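Print this page
E-mail this page

6 March 2020
By Bontu Sisay, Inwood press office

Inwood to open school clothing exchange in Wornard after February trial

Families in Wornard will be able to swap outgrown school and sports clothes free of charge from next month, when clothing reuse charity Inwood opens a permanent exchange at the former Bainbridge shoe shop on the high street.

The exchange follows a trial held in the town library throughout February. Parents brought in clothes their children could no longer wear and took home the same number of items in a larger size. Those with nothing to bring were able to take what they needed, and this will also be the case at the new site.

Inwood has signed a lease on the Bainbridge building for 3 years. The ground floor will hold the rails and two changing cubicles, and the upstairs rooms will be used for sorting, mending and storage. Work on the floor and lighting has started. The old shop counter is being kept.

The exchange will take shirts, trousers, skirts, jumpers, blazers, PE kit and coats for children from reception age to sixth form. It will also take white trousers and tops for cricket, judo and karate, which parents asked for more than anything else during the trial. Shoes can be handed in if the soles are sound. Underwear, swimwear and tights can't be accepted.
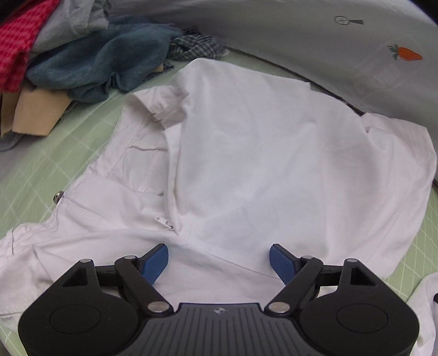 Clothes should be washed and fully dry before they are brought in, with pockets emptied and old name labels taken out where possible. Items with missing buttons or a dropped hem are welcome, as these can usually be put right upstairs. Anything too worn to be passed on will go to textile recycling firm Zallano, which will collect from the shop every two weeks and has agreed to make no charge for the first year.

Bontu Sisay, who managed the library trial for Inwood, said:

"We had parents coming in on their lunch break with a carrier bag and leaving ten minutes later with what they needed for the summer term. The library staff were very good to us but we were packing everything into boxes at the end of each session and getting it all out again the next time. Having our own rails will make a big difference.

"The main thing people told us was that they didn't want to fill in forms or explain their circumstances. They won't have to. You come in, you find your size, you go."

Sizes will be marked on coloured hangers by age, with adult sizes kept on a separate rail at the back for older pupils. Garments carrying a school badge will be grouped by school. Plain items, which most Wornard schools now allow for everything except the blazer or jumper, will be kept together near the door. 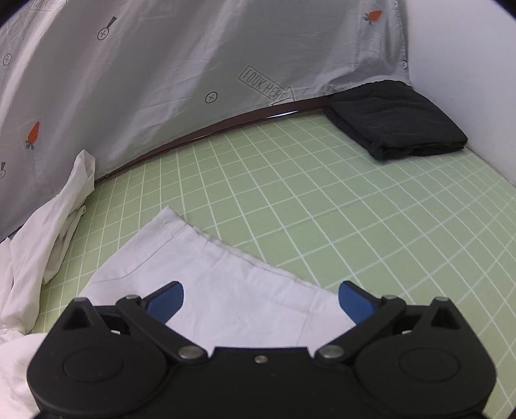
Opening hours during term time will be from 10 in the morning until 4 in the afternoon, with one late evening a week to be confirmed before the opening. Hours will be extended in the last two weeks of the summer holiday. The shop has level access from the street, and there is short-stay parking behind the building.

Inwood will also run a monthly mending session in the upstairs room, covering hems, buttons, zips and knee patches. The sessions are free and are open to adults and to children over ten who come with an adult. Two sewing machines will be available and people may bring their own. Places must be booked at the shop. The upstairs room is reached by a staircase only, so a ground floor session will be arranged for anyone who can't manage the stairs.

Donations can be left at the library desk until the shop opens. Clothes should be in a tied bag with the sizes written on a piece of paper inside. Please do not leave bags in the doorway of the Bainbridge building while work is going on.

Schools in Wornard that would like a collection box for the end of term should write to Inwood at the library address, giving the name of a contact in the school office.

ENDS

Notes to editors

Inwood collects, repairs and passes on clothing for children and young people. It makes no charge for any item.

Interviews with Bontu Sisay can be arranged through the Inwood press office. Visits to the shop before opening are possible by appointment, and sturdy footwear is needed while the floor is being laid.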